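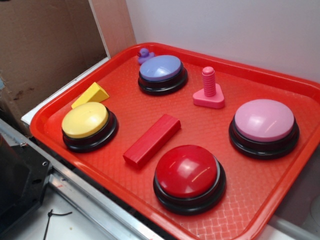

卓上アーム用トレイキット「Rultatier」を使ってみました

今月の機材コーナーは、ずっと書きたくてうずうずしていたキットの話です。名前はRultatier(ルルタティエ)。卓上ロボットアームの動作学習や授業、デモのために、トレイとボタンと小物をひとまとめにしたもので、Zernholmという小さな工房が出しています。アーム本体は入っていません。手持ちのアームの前に置いて使う、いわば「遊び場」の部分だけを売っているわけです。

最初に聞いたときは、正直、トレイとおもちゃなら自分たちで揃えればいいのでは、と思いました。実際うちの工房でも、百円ショップの皿や積み木でずいぶん長いことやってきましたから。ところが使い始めて数日で、その考えはすっかり引っ込みました。よくできているんです、これが!

中身は、縁の立ち上がった赤いトレイ、丸いドーム型の押しボタン、それに色を合わせた小物です。黄色いボタンには黄色のくさび形ブロック、ラベンダー色のボタンには紫のアヒル、ピンクのボタンにはねじ山のついたピンクのペグ、赤いボタンには赤い木の角材。「赤い角材を持ち上げて、赤いボタンの横に置いてから、ボタンを押す」といった課題が、箱を開けたその日から組めます。

気に入ったのは、小物の形がばらばらなところです。角材は素直で、向きさえ合わせれば二本指のグリッパーでもすんなりつかめます。くさび形は斜面に指が当たると逃げるので、つかむ面を選ばないといけません。ペグは軸を狙えば立ったまま持てますが、少し横から押すと倒れてしまい、倒れたあとはまるで別の課題になります。そしてアヒル。ゴム製で小さくて、頭をつかむか胴をつかむかで置いたときの姿勢が変わります。うちで一番失敗したのも、一番盛り上がったのもアヒルでした。

トレイの底には細かい織り目のような凹凸があります。地味な部分ですが、つるつるの皿では角材が指に押されてすうっと逃げてしまい、そのたびに置き直していたのが、このトレイではかなり減りました。縁が丸く立ち上がっているのもありがたく、落とした小物が机の下まで転がっていくことがほとんどありません(拾いに潜る回数が減っただけで、午後の疲れ方が全然違います)。

ボタンのほうも褒めておきたいです。黒い台座が太くて、上から少しずれて押してもぐらつきません。ドームに丸みがあるので、真ん中を外すと指先が横に滑るのですが、これは練習としてはむしろ面白いところで、押し込みの深さと角度をきちんと考えるきっかけになります。押すと短く音が鳴り、成功したかどうかが部屋の反対側にいても分かります。音量は台座の裏で二段階に切り替えられます。展示会なら大きいほう、普段の作業なら小さいほうで十分でしょう。

試用では、遠隔操作での手本集めを中心に回しました。操作を担当したのはEmbla Bakkeさんと私で、小物の位置と向きを毎回変えながら、つかむ、運ぶ、押す、を延々と繰り返しています。記録できた動作は全部で3,338回。最初の目標が3,000回だったので、途中からは二人とも完全に楽しくなっていました。ボタンの反応は最後まで変わらず、角材の角が少し丸くなった程度です。アヒルにはグリッパーの跡がつきましたが、形は崩れていません。

授業での使い心地については、Miltvilleの教室で子ども向けの講座を持っているMei-kuen Poonさんが感想を寄せてくれました。

「色が揃っているので、説明がとても短くて済みます。『同じ色のところへ』と言えば、まだ長い文を読むのが苦手な子もすぐに動き出せました。慣れてきたら、わざと違う色のボタンを押すルールに変えます。そうすると急に難しくなって、教室が静かになるんですよ」

この「ルールを変えるだけで難しさが変わる」という点は、大人の私たちにもそのまま当てはまります。Emblaさんのお気に入りは、角材をトレイの真ん中に置いて、ほかの小物を運ぶときにまたいで通らせる課題でした。アームの高さを少し余分に取らないと角材をひっかけるので、雑な軌道がすぐにばれます。私は逆に、ペグをボタンとボタンの間に立てておいて、倒さずに両側を押しに行くのが好きです。隙間を通るときは毎回息を止めてしまいます。

気になったところも書いておきます。

まず、トレイと赤い角材の色が近いこと。人の目なら迷いませんが、色だけで物を切り分けるような単純な処理では、照明によって角材がトレイに溶け込みます。ドームの表面もつやがあるので、天井灯が白く映り込んで、ボタンの色が飛ぶことがありました。うちでは照明の向きを変えて対応しましたが、カメラの位置を動かせない方は、購入前に頭に入れておいたほうがいいと思います。Zernholmに問い合わせたところ、担当のKjell Ekströmさんから、灰色のトレイを準備しているとの返事をもらいました。出たらぜひ試したいです。

次に、トレイの固定です。裏に滑り止めはついているものの、強めにボタンを押すと少しずつ位置がずれます。私たちは両面テープを使いました。アルミフレームに留められる穴か金具があれば言うことなしなので、これも要望として送ってあります。

それから説明書。組み立てる部分がないので薄くて当然なのですが、課題の例がもう少し欲しいところです。今はDahlgrenという利用者の集まりが課題集を公開していて、Tormod Strömbergさんがまとめた「最初の20課題」が抜群に便利です。小物をひとつ置くだけの課題から始まって、最後は全部の色を決められた順に片づけるところまで進みます。難易度の上がり方がなだらかで、うちの新人のFolke Bråtenさんは昼休みのたびにひとつずつ進めていました。

届いてから最初の課題を動かすまでにかかった時間は30分でした。そのうちの大半は、アームの原点合わせと机の上の片づけです。キットそのものは、トレイを置いて、ボタンに電池を入れて、好きな場所に並べるだけ。ボタンの配置は自由ですが、まずはトレイの四辺に寄せて、真ん中を広く空けておくことをおすすめします。小物を落としたときの逃げ場ができますし、アームの姿勢にも余裕が出ます。慣れたら少しずつ中央に寄せていくと、同じ課題でもぐっと手ごたえが増します。

どんな人に向いているか、と聞かれたら、アームを買ったものの最初の練習に何をさせればいいか迷っている人には、まず見てもらいたいです。教室や公開デモで、見ている人に結果がすぐ伝わるものを探している人にも合うはずです。反対に、重いものや細かい部品の組み付けを研究している方には物足りないでしょう。小物はどれも軽く、精度を詰める課題には作られていません。

試用機は工房の奥の机に置いてあり、貸し切りの時間以外はどなたでも触れます。遠隔操作が初めての方には、Emblaさんか私が隣につきます。ご自分のグリッパーを持ち込んで試したい方は、取り付け部の寸法を前もって知らせてください。変わった形の指先は大歓迎です。アヒルをきれいに立てて置けた方は、どうやったのかぜひ教えてください!

次号では、同じ課題を吸着パッドで動かした結果を載せる予定です。くさび形の斜面をどう吸うか、いまEmblaさんと相談しているところです。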